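Foltolo FR Compliant Gripper Fingers
Evaluation and Comparison Page, Triltetti Equipment Catalog

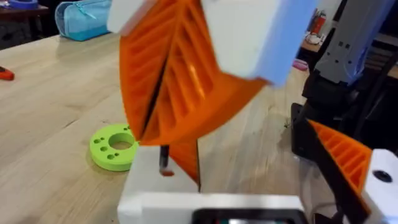
Orange fin-ray fingers at the bench, seen from the wrist camera.

Product group: End effectors, compliant
Manufacturer: Foltolo
Compatible mounts: Foltolo printed mount, Aoki adapter plate
Status: Available for loan and purchase
Page revised: 6/17/21

Overview

The Foltolo FR is a flexible two-wall finger with internal ribs, supplied for light handling on small electric grippers. When the finger presses against a part, the walls bend and the tip curls toward the contact. The gripper can then hold round, flat or irregular parts without a change of jaw and without force sensing.

Triltetti offers the FR in sets of two, with mounting hardware and one spare finger. Customers who have not used compliant fingers before are advised to request a loan set first. Results depend a great deal on the arm, the controller and the parts to be handled, and a short trial on the customer's own bench is a better guide than any table on this page.

Variants compared

FR Standard. Evenly spaced ribs and walls of medium thickness. Suited to general handling and to first trials. Supplied in orange.

FR Soft. Thinner walls with the same rib spacing. Conforms more closely to fabric and thin plastic, but the tip may fold if it is pushed straight down onto a hard surface.

FR Short. Reduced length for arms with limited clearance above the table. It bends less than the other two and gives the firmest hold on small rigid parts.

All three variants share one bolt pattern and may be exchanged on the same mount. Mixing variants on a single gripper is permitted for testing. It is not recommended for regular operation, as the closing point will shift toward the softer finger.

Evaluation procedure

The three variants were compared using the Stiltness bench procedure, which Triltetti applies to all compliant end effectors in this catalog. Each variant completed 200 pick-and-place cycles with rigid parts and a further 200 cycles with soft goods. Arm speed and closing force were held constant within each series. The wrist camera remained attached throughout, and its recordings were reviewed for slips, double grips and contact with the table.

Rigid parts included printed rings, plates with small holes and short lengths of tube. Soft goods included zippered pouches and folded cloth. Parts were placed by hand in varying positions on a wooden table. No fixtures were used.

Findings

The Standard finger gave the most even results over both series. Flat rings were picked most reliably when the tips approached from opposite sides of the outer edge. Picking by the center hole was possible with larger rings only.

The Soft finger performed best with pouches and cloth. With flat rigid parts it required a slower approach, and operators reported that the tip was difficult to place with accuracy at full arm speed.

The Short finger was dependable with tube and small plates. It released soft goods early on several occasions and is not offered for that use.

Thin parts lying flush with the table remain difficult for every variant. The optional fingernail insert improves this and may be ordered separately.

Wrist camera considerations

Compliant fingers change shape in use, and a camera placed too close to the grip axis will lose sight of the part when the walls bow outward. The Aoki adapter plate sets the camera 20 mm farther back than the standard plate and is tilted 10 degrees toward the tips. Customers who record trials for later review should use the Aoki plate. A short exposure setting is also advised, as the fingers blur readily during fast moves.

Controller settings

Begin with the lowest closing force available and increase it in small steps until the part is held through a full move. Excess force does not improve the grip and will shorten the life of the ribs. Controllers that stop on motor current should be set to a timed close instead, because the finger yields gradually and may not produce a clear current peak.

Care and replacement

Wipe the fingers with a damp cloth. Do not use solvents. Inspect the ribs where they join the walls before each session, and replace both fingers if any rib has separated. Mount screws should be tightened by hand only.

Ordering and loans

Loan sets are issued for about two weeks and include one pair of each variant, the standard plate and a hex key. The Aoki plate may be added on request. Loan requests for September should be submitted early, as teaching laboratories reserve most sets for that month. Returned sets must be complete and free of adhesive residue.

Related items

Foltolo fingernail insert
Foltolo printed mount, left and right
Aoki adapter plate
Stiltness bench procedure, printed copy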